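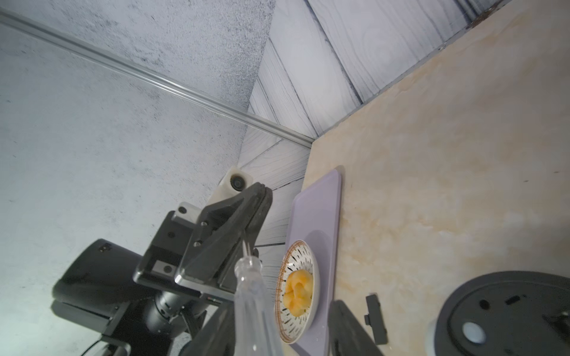 Does dietary fibre help to lower blood pressure?

It can help a little, mostly as part of a wider change in what a person eats, and it does not replace medicine that a doctor has given. The larger effect for most people comes from eating less salt and more vegetables, fruit and pulses, and these last foods happen to bring the fibre with them.

Introduction to Nutrition, handout for unit 8
Salt, potassium and blood pressure
Prepared by Tobiloba Tamuno, Okonkwo Evening College
Revised 2020-02-04

Please read this handout before the class. The part on labels will be used in the group work, so bring two or three food labels from your own kitchen.

What blood pressure is

Blood pressure is the force of the blood against the walls of the arteries. It is written as two values. The first, called systolic, is the pressure when the heart squeezes. The second, called diastolic, is the pressure when the heart rests between two beats. Both are given in millimetres of mercury, written mmHg. In the exercise sheets you must always write the unit. Last year many students lost marks for this.

The pressure is not the same all day. It rises when we climb stairs, when we are angry, when we have just drunk strong coffee. It usually falls during sleep. For this reason one high reading at the chemist is not enough to say that a person has hypertension. The doctor will ask for several readings, taken sitting down and after a rest.

What sodium does

Table salt is sodium chloride. By weight, about 40 per cent of it is sodium, and the remaining part is chloride. Sodium holds water in the body. When there is much sodium in the blood, the body keeps more water, the volume of the blood becomes larger, and the heart has to push more. The kidneys remove the extra sodium, but in some people they do this slowly. We call these people salt-sensitive. Salt sensitivity is more common in older people and in people with kidney disease.

Sodium is also necessary. Nerves and muscles cannot work without it. The advice is to eat less of it, and no one should try to remove it completely.

What potassium does

Potassium works in the other direction. It helps the kidneys to send sodium out with the urine, and it lets the walls of the blood vessels relax. Good sources are beans, lentils, potatoes, spinach, bananas, yoghurt and dried apricots. When vegetables are boiled, part of the potassium goes into the water, so steaming is better, or one can use the cooking water for a soup.

Warning: people with kidney disease, and people who take certain blood pressure tablets, may have too much potassium already. They must ask their doctor before they use a salt substitute, as many of these are made with potassium chloride.

Where the salt is

Students often answer "in the salt cellar". In many countries the larger part comes from food that was salted before we bought it: bread, cheese, sausages, stock cubes, sauces, crisps, tinned soup. Bread does not taste very salty, but we eat it every day and in large pieces, so it matters.

Reading the label

Some labels give salt and others give sodium. To change sodium into salt, multiply by 2.5. To change grams into milligrams, multiply by 1000. Look also whether the value is for 100 g or for one portion. These are the usual mistakes in the homework.

Worked case: a soup label says 0.8 g of sodium per portion. This is 800 mg of sodium. In salt it is 0.8 x 2.5, which gives 2 g per portion. A person who eats the whole tin may be eating double this amount, if the tin holds two portions.

Changing the taste

The tongue gets used to less salt after some weeks. It is easier to reduce slowly. Lemon juice, vinegar, garlic, pepper and fresh herbs give flavour without sodium. Tinned beans can be rinsed under the tap, and this takes away a part of the salt.

For the group work

1. Put your labels in order from the lowest to the highest salt per 100 g.
2. Find one food where the portion on the label is smaller than what you would really eat.
3. Write a one-day menu for a person with raised blood pressure and healthy kidneys. Mark the foods rich in potassium.

Hand in one sheet per group, with all names on it. The written test on units 5 to 8 is in June. Calculators are allowed, telephones are not.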